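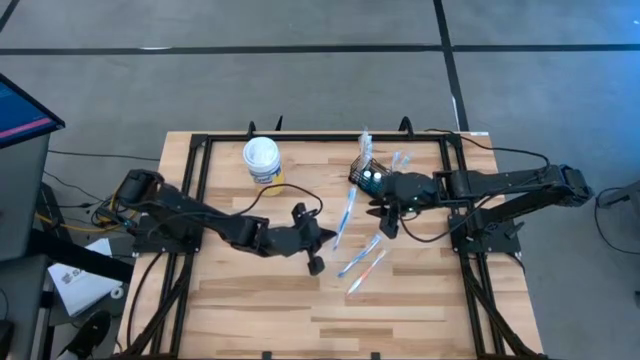 Why does one arm stop in the middle of a reach while the other one carries on?

Most of the time the stopped arm has lost its position feedback for a moment, and its controller has gone into hold without telling the other side.

Ticket 327, Grimshaw cell, left arm hold fault
Opened 2 Sep 2018 by Yaryna Horobets
Status: closed, one follow-up open
Copied: Shadi Tarawneh, Fasil Lencho, Neelam Garg

First entry

OK, so I'm opening this properly now. I've been writing notes on the back of a shipping label and Shadi threatened to throw it out. The job is the toiletries one, both arms working over the butcher-block top, packaged toothbrushes and other small stuff going into the mesh basket. Left arm picks, right arm steadies the basket. It had been running fine with the new grip settings and then the left arm just stopped in the air with its jaws open. No bang, no alarm sound, nothing on the Flumeo main screen except the run timer still going up (thanks, Flumeo).

The log had one line: L ENC TIMEOUT J5 – HOLD. The right arm had no error at all and finished its move.

I cleared the hold, sent both arms home and started again. It ran for a few picks and did the same thing.

The part that bothers me more than the stop is that I assumed the whole cell was down. I had my hand over the rail to pull a toothbrush out of the way when the right arm moved. It didn't touch me. It was slow mode and I was at the other end of the table, but I did jump, and Fasil saw it and gave me the look I deserved. So please treat this as two problems: the fault, and the fact that a hold on one side leaves the other side live.

Until this is closed: e-stop in before any hand goes over the rail. Doesn't matter what the screen says.

Second entry, same afternoon

Things I tried, in the order I tried them, which I admit isn't the smartest order:

Power cycled the left controller. Clean start, fault came back.
Dropped the left arm speed to 30 percent. It took longer to fail but it failed.
Swapped the left and right network leads at the switch. Fault stayed on the left arm, so I put them back.
Ran the left arm by itself with the right arm powered off. Still faulted! I was sort of hoping for a collision check bug, and that killed the idea.
Reloaded the old grip settings from May. No change, and Neelam can stop blaming my settings now.

Shadi asked whether it happens in the same place every time. Good question, I hadn't been writing that down. I ran it again and noted the wrist angle at each stop. They're all in the reach toward the basket, late in the move, when the wrist rolls to line up the long side of the package. It never stops on the way back to the pick area.

That sounds like a cable to me.

Third entry

Fasil and I locked out the power and worked the left arm through the reach by hand. I held the wrist and he watched the encoder lead. Near the end of the roll the slack runs out and the lead starts to pull on the J5 connector. You can feel it in the wrist, a little springy push the wrong way. The connector latch looked closed, but when Fasil pushed on it with his thumb it clicked. So it had been sitting almost home this whole time, and every long reach gave it a tug.

My best guess is it goes back to when we re-tied the cables to keep them clear of the jaws. That was me. I tied the strap too close to the wrist and left the loop short.

What we did:
Unplugged and reseated the J5 connector, checked the pins (none bent, none dull).
Cut the strap, moved it back toward the elbow and let more slack into the loop.
Put a hook and loop strap on in place of the zip tie, so the next person can shift it without cutters.
Moved the wrist through its full roll by hand in both directions, watching the connector. No pull.

Then power back on and a run at 30 percent, a run at normal speed, and then we left it going through lunch. No timeouts in the log. I also had it do the reach with the roll pushed 15 degrees past where the job needs it, and it was happy.

One thing to watch: with more slack, the loop can swing lower over the tabletop during the pick. I didn't see it catch on anything, but a tall package standing up near the left gripper might be a different story. Lay them flat for now.

Fourth entry, reply from Clollport support pasted in by Neelam

"Hello Neelam, thanks for the log. A single-arm hold is the default in your version. The setting you want is Linked Stop, under Cell, Safety, Advanced. It is off unless the installer turns it on. With it on, a hold on either arm will stop both. Please note that the restart takes up to 12 seconds longer, as both arms check position before moving. Linked Stop does not replace the emergency stop. Regards, Abrehet Belay"

Me again. I'm a bit grumpy that it ships turned off, but fine. Neelam switched it on and we tested it with nobody near the table: start the job, force a hold on the left from the service page, and watch the right. It stopped. Same test the other way around, and the left stopped too. The screen now says CELL HELD in large letters – much better than a timer happily counting.

Closing the fault part. The follow-up stays open under Shadi: check the Ustness cell for the same strap position and the same setting, they were put together by the same people (us) in the same week. The e-stop rule over the rail stays as it is on both cells, and I've taped a note saying so beside the start button.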